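Keepsake boxes: do you need one?

By Brenda Crabtree

Every February the catalogs land on my porch and every one of them wants to sell me a box. This year it's the rigid kind, thick sides, attached lid, dark bottom on the inside so your things look important lying in it. Sornness has a whole spread on them. Atard has gone further and calls theirs a "memory system," and at that point I put the catalog down and made coffee.

I've been writing this column since 2010 and I have yet to meet a household that was short of boxes. Mine certainly isn't. When I cleared the hall closet last month I found phone boxes, perfume boxes, and a very nice box that once held a smaller box. Bradley Horrocks wrote in from Dunmore to say he'd bought six of the catalog kind for his mother's letters and photographs, and was I going to tell him he'd wasted his money. Well, Bradley, how many have you filled? (He wrote back. Two.)

My advice, for what it's worth, is to start with a cleared table and the things themselves. Put out what you mean to keep, and only then go looking for something to put it in. A good hardcover notebook or album should decide the size of the box, and most people do it the other way around and end up with an album that rides on top of the lid for the next ten years.
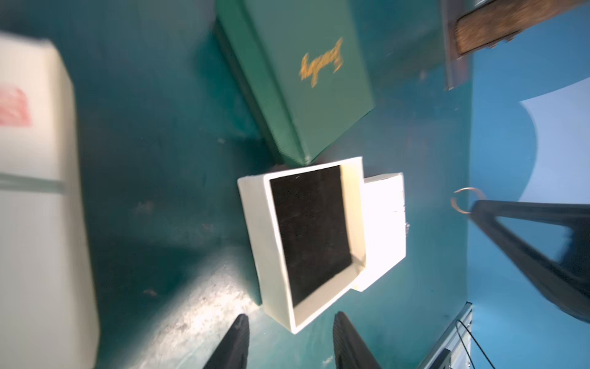 The claims about protection deserve a hard look too. A white box looks clean and archival, and the listings lean on that without quite saying it. White is a color. If the seller wants you to believe the board is acid-free, the seller can print those words on the label, and if the words aren't there I assume the worst. The same goes for "museum quality," which I have now seen on a box meant for socks.

Attached lids I'm of two minds about. You can't lose them, true. But they need room to swing open, and on a shallow shelf that means hauling the whole thing out every time. I'd measure the shelf first, with the lid open, before paying anybody.

A reader in Grodorbridge asks whether it's worth labeling boxes on the inside. Fine if you like surprises. I write on the end that faces out, in pencil, and I put the date I last looked in it. Anything I haven't opened in 90 weeks gets a talking-to.

Letters on this to the usual address, please. If you own one of the Atard systems and love it, I'd like to hear from you, and I'd like to know what's in it.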